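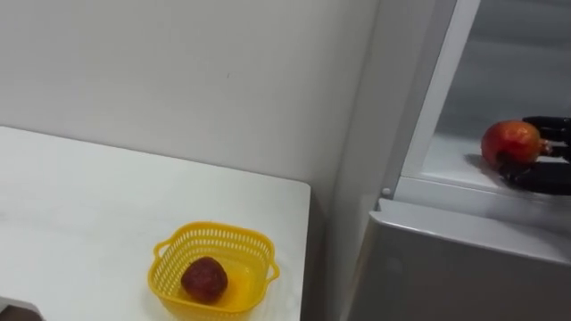 Does a film festival need an audience vote?

The Zurnau documentary festival is back in September, and with it comes the Beltik Prize, handed to whichever feature the public likes best. Last year that meant 1,715 ballots across 20 titles. The programmer who runs it agreed to talk on the condition that I leave out any name, which seemed a lot of caution for a prize that comes with a glass plaque and a week at a local theater.

"People feel strongly about it," the programmer said. "Distributors do read that result."

Do they? I asked for one film that had found a distributor on the strength of the prize. There was a pause, and then a title from six years ago, followed by the admission that the deal "was mostly done already."

My trouble with audience awards is the arithmetic. A film in the big house, with 879 seats and an evening slot, plays to friends, crew and donors. A film put on at 10 a.m. in the 100-seat annex plays to whoever got up. Zurnau ranks by average score, so the small room isn't shut out on paper, but a director with a large family can do very well there.

"We know that happens," the programmer said. "We throw out ballots if they look wrong." Asked what a wrong ballot looks like, they said it was a matter of experience.
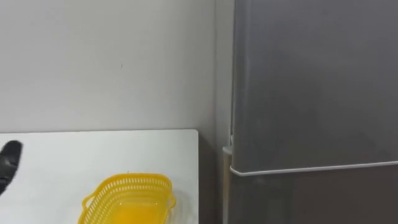 Photo: Zurnau festival press office

Last year's winner was "Obeidat," a portrait of a family bakery that I found pleasant and too long by a third. The film everyone argued about in the lobby was "Jirik," an angry, patchy piece about a closed rail yard, and it finished near the bottom. Half the room gave it top marks and the other half gave it the lowest.

"That's a fair criticism of averages," the programmer said. "You end up rewarding the film that no one minded."

So why keep it? The first answer was about community, a word I have heard at every festival I have covered. The second was better. "Without the ballot, a lot of people walk straight out during the credits. With it, they stand there with a pencil and talk to a stranger."

I'll grant that. It is still an argument for handing out pencils, and I said so. The programmer laughed and said the jury prize was no cleaner, "just fewer people to blame."

This year the ballots stay on paper, the scale stays at one to five, and the full scores again won't be published. I asked why not. "The filmmakers would hate it," the programmer said — and then asked whether I'd be voting.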